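Morning, coffee number 2, still in my robe.

So I have officially decided to stop running with my phone. Thirteen days now! I started back in August on the river loop behind Mesarness, the flat one, and for weeks I was checking my pace every couple hundred yards like it was going to tell me something new. I was slow. I stayed slow. Now I just go out past the Bredomura warehouse, turn at the footbridge and come home when I feel like it.

My knees are mad at me today, though. I did nearly 60 minutes yesterday, way more than I meant to, and then stood in the kitchen eating cold noodles out of the pot. Bad stretching, zero cooldown. I know, I know.

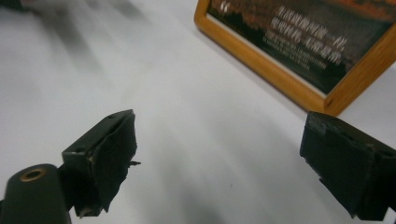 My sister read last week's entry and told me over the phone that I was going to wreck myself if I kept skipping rest days, and that two in a row wouldn't kill me. She ran the Arruda half twice, so I guess she gets to say it. I promised her I'd take today off and then spent breakfast looking at the weather – clear and cool until noon, of course.

Other news: the Gustell shoes are holding up fine. I paid 37 dollars for them on clearance and they're an ugly mustard color, but my left heel hasn't blistered once. I might get a second pair if they still have my size.

Need to find the foam roller. I think it's under the bed, or I lent it to somebody. Also laundry, I'm down to my last pair of decent socks.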